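Jenik bottle cell

The Jenik cell is a small manipulation setup where a two-armed robot moves bottled drinks between a table and a refrigerator. I've kept this entry on the Braltora wiki going since May, so it's written the way I'd explain it to you if you'd just been handed the keys. Please fix anything I've gotten wrong!

Layout

The cell is a white table, a refrigerator right beside it, and the robot standing in front of both. The table is the part people love to nudge. We set its near corner close to the refrigerator so the arm has a short trip, but if it creeps over even 35 millimeters the hand starts clipping the corner on the way in. Check it with the door open, as you'd have it for a run.

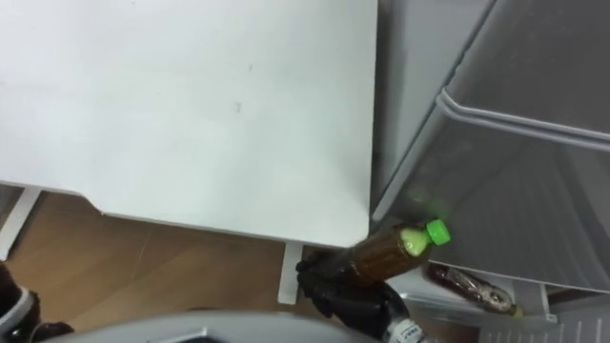
The right hand bringing a green-capped bottle in under the door bin.

The tight spot is under that bin. The approach used to come in flat and knock the rim, so we tilted the wrist and now the cap end goes in first (Mac an tSaoi, our motion planner, calls this pose 214, and I have no idea what happened to the poses before it). If you swap the bin or move it to another height, you have to teach the pose again. I've tried to get away with a small offset instead and it never held up for a whole afternoon.

Hands

Both hands have jointed fingers, and they're where most of the care goes. Wipe the fingers before every session, then run the open-close routine a few times and listen. A dry joint ticks. Finger cables get replaced at 3000 grasps, or sooner if one finger starts closing later than the others — you'll spot that on a bottle long before the software complains about it.

After a cable change, zero the hand and try it on the table first. Set a couple of different bottles upright, go in at shoulder height, and watch where the thumb ends up.

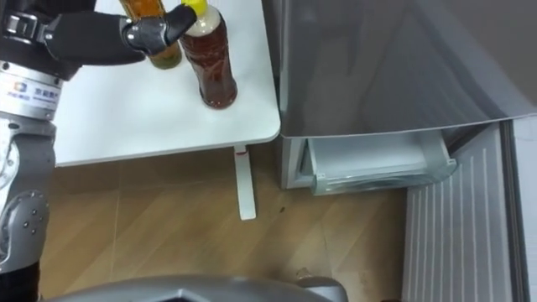 If the thumb drifts toward the neighboring bottle, zero it again before you touch the grip force. I wasted most of Thu 21 February turning the force up and down when the whole trouble was a thumb that had been zeroed against a crumb of plastic. So look in the knuckles too, and pick up any bits from the floor while you're down there.

Known faults

Error 524 means the wrist has lost its reference. Power the arm down, hold it up while you do (it's heavier than it looks), and bring it back with the Skadetti service tool. If the error comes back the same day, reseat the wrist connector. Loose casing screws can set it off as well, so go over those with a hand driver, snug and no more. The old page said to use thread glue on them — please don't, I'm the one who had to get them out again.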